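Speaker notes, Hurngate shared workshop, open evening
Feb 21, 2018
Slot is 17 minutes plus questions. Keep an eye on the kettle end of the room, they can't hear past the extractor.

START (title slide up, don't read it out)

Say hello. Say what the talk is: how I built a robot arm called Ostar, mostly on the second bench from the door, and partly in my own kitchen when the bench was taken by the canoe.

Ask who has built an arm. Ask who has half built an arm. Second lot of hands will be bigger. Tell them they are among friends.

WHY

I wanted something that would pick small things up and put them somewhere else. I can already do this myself, and so can most toddlers. Pause here for the laugh, carry on if there isn't one.

The plan in October was two weekends. Let that sit.

THE ARM ITSELF

Don't spend long on this, it is the dull part. The base is the old Mridha kit that sat on the shelf over the lathe for as long as I've been a member. The kit had all its joints and none of its instructions. I put new motors in the shoulder and elbow and kept the wrist as it was, then changed the wrist as well.

Money: 200 pounds, not counting things I bought twice. If someone asks about the things I bought twice, move on to the gripper.

THE GRIPPER

This is what people come over to ask about, so slow down.

Version one was a pair of kitchen tongs and a servo. It held things beautifully and would not let go of them.

Version two was printed solid. It was so heavy that the arm sagged at full reach and had to be told where it was, rather like me after lunch.

Now we're on version 4. (Yes, there was a three. It is in the bin by the laser cutter and I would ask you to leave it there.) Yellow, because that was the reel on the machine and I wasn't going to pay for another colour. The big change was cutting windows in the fingers. Less plastic, less weight, quicker to print, and when something goes wrong inside you can see it going wrong.

Hold up the spare finger. Pass it round. Get it back this time.

The black pads went on last. Bare printed plastic has about as much grip as a bar of soap. I tried three sorts of glue and should have begun with the one in my own drawer.

SMALL THINGS

Everyone tests with wooden blocks. Blocks are polite: flat sides, sharp edges, they stay where you put them. I did a month on blocks and thought I was clever. Then I moved on to the sort of thing that lives in a coat pocket, and stopped thinking it.

Next slide. Give them a moment to look before talking.
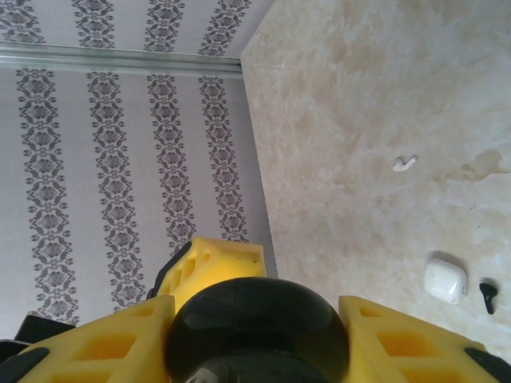

Ostar's view over the gripper: two earbuds, one white and one black, and a charging case.

Points to make while it's up:

An earbud is a rotten shape. Round at one end, a stem at the other, and glossy all over. Squeeze the round end a little off centre and it shoots out sideways.

The case is easier to grip and harder to find. A white shiny thing on a pale veined surface is not a kindness to any camera. The black one is a gift by comparison.

My software, Jenutero, looks for edges. It is very keen on edges. Show it patterned wallpaper and it is happy all day long. I have since taught it to ignore anything that isn't on the flat, which took one evening to write and a fortnight to get right.

IF THE DEMO IS WORKING

Clear the front row back a step. Switch at the wall, then the red button, then Jenutero. In that order. You know what happens in the other order.

Run the blocks first, then one small item. Stop while it is going well.

IF THE DEMO IS NOT WORKING

Play the video. Say "as you'd expect" in a calm voice.

WHAT I'D DO DIFFERENTLY

Weigh parts before printing the full set.
Label the cables. All of them, even the obvious one.
Start with awkward objects in the first week, so the gripper gets designed for them.
Buy the decent screws.

QUESTIONS

Likely ones: can it make tea (no), can I have the files (yes, they're on the workshop drive under Ostar, ignore the folder called "final"), is it safe round children (it is slow and has an off switch, which is more than I can say for the children).

Last bit: bench rota is on the door, and the yellow reel needs replacing. Put a pound in the tin if you print from it.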